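## 4. Setting Up the Bin Picking Cell

Applies to the Flindura bin kit with a multi-fingered gripper on a KUKA arm. Revised July 3, 2022. Send corrections to Attila Kovács at Iltbridge.

Section 3 must be complete before you start. The arm should be bolted down, the controller powered and the teach pendant paired. Work in manual reduced-speed mode until step 4.4 tells you otherwise.

> **CAUTION:** Press the emergency stop before you reach into either bin. A protective stop from the software is not sufficient. The fingers can still move under a protective stop.

### 4.1 Bins and work surface

1. Set the two bins end to end on the work surface, with the front bin nearest the operator side. The software calls the front bin A and the rear bin B.
2. Clamp both bins to the boards. Tighten by hand, then give each clamp another quarter turn.
3. Push each bin firmly from two sides. If it moves, reseat the clamp and repeat.
4. Check that no clamp handle or threaded rod stands higher than the bin rim. The planner treats the rim as the highest fixed point in the cell.
5. On the pendant, open **Cell > Bins** and enter the inside length, width and depth of each bin. Measure at the floor of the bin, not at the rim.

Note: Scratches and chipped paint inside a bin do not affect picking. A dent deep enough to rock a flat object does, and the bin should be replaced.

### 4.2 Cable routing

The gripper cables run outside the arm. Most faults reported in the first month of use come from this harness, so take your time here.

1. Start at the gripper and work back toward the base.
2. Leave a loop of slack at the wrist. Rotate the last joint slowly through its full range in both directions. The loop should open and close without pulling tight.
3. Tie the bundle next to the loop, never on it. Leave the tie loose enough for the cables to slide.
4. Lower the gripper to the floor of bin A, at each corner in turn. Confirm that no cable touches the rim or catches on a finger link.
5. Repeat for bin B.
6. Lay any remaining cable on the floor behind the arm, clear of the operator side.

> **CAUTION:** Do not shorten the wrist loop to make it neater. A short loop will pass the corner check and then fail on a sideways grasp.

If you are using the Kubíček cable sleeve -- sold separately -- fit it before step 2. It adds stiffness, and the slack has to be set with the sleeve on.

### 4.3 Calibration

1. Empty both bins.
2. Place the calibration plate flat in bin A, printed side up.
3. Select **Calibrate > Camera to Arm** and hold the enable switch. The arm visits 18 poses. Releasing the switch pauses the routine; it can be resumed.
4. Move the plate to bin B and repeat.
5. Read the result for each bin. A score of 8 or lower is a pass. If the score is higher, check the camera mount for play and run the routine again.

Calibration is stored per bin. If a bin is moved, even slightly, only that bin has to be repeated.

### 4.4 First pick test

1. Place a small group of mixed objects in bin A. Choose objects that differ in shape, and include at least one that is hollow, such as a bowl or cup. Lay some against the walls.
2. Leave bin B empty.
3. Close the guard, or clear the marked zone if the cell has no guard.
4. Set **Speed** to 27 percent and **Grip Force** to Low.
5. Select **Test > Transfer A to B** and press Start.
6. Watch the first descent with a hand on the emergency stop. The arm should slow down before the fingers pass the rim.
7. Let the test run until the pendant shows *Bin A clear* or *No grasp found*.

If *No grasp found* appears with objects still in the bin, note where they lie before you move them. Objects flat against a wall are the usual cause. Turn on **Wall Approach** under **Grasp > Advanced** and rerun the test. Bowls resting on their rims may need **Inside Grasp** as well.

When the test completes twice in a row without a stop, raise the speed to 56 percent. Higher settings need the Horcombe safety module and are covered in Section 7.

Note: Soft objects and objects with bristles or loose fibers are outside the scope of the standard grasp set. Keep them out of both bins during the test.

Save the cell under **File > Save Cell** before powering down. Unsaved bin dimensions are lost at shutdown -- the calibration is not.
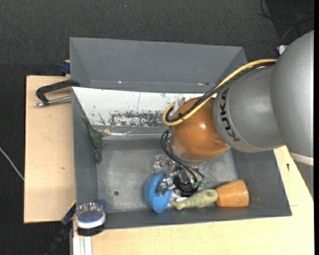
*Figure 4-1. Gripper working in the front bin, with mixed objects.*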